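Havmont Opens Toy Lending Room for Families

HAVMONT, September 20, 2024 – The Mac Suibhne Library has opened a lending room for toys on its ground floor. Families can borrow from a collection of 200 play sets, puzzles and board games. Each family may take home two items for 30 days.

Kitchen play was the most frequent wish in the survey made in June, so the first shelves hold toy sinks, cups and play food.

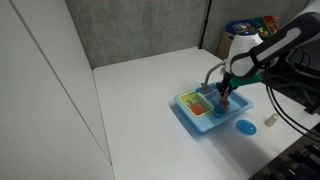
How to Join

Membership is free for all residents of Havmont – please bring a proof of address. "We wish that every child finds something new here," said Caoimhe Ní Mhurchú, head of the library.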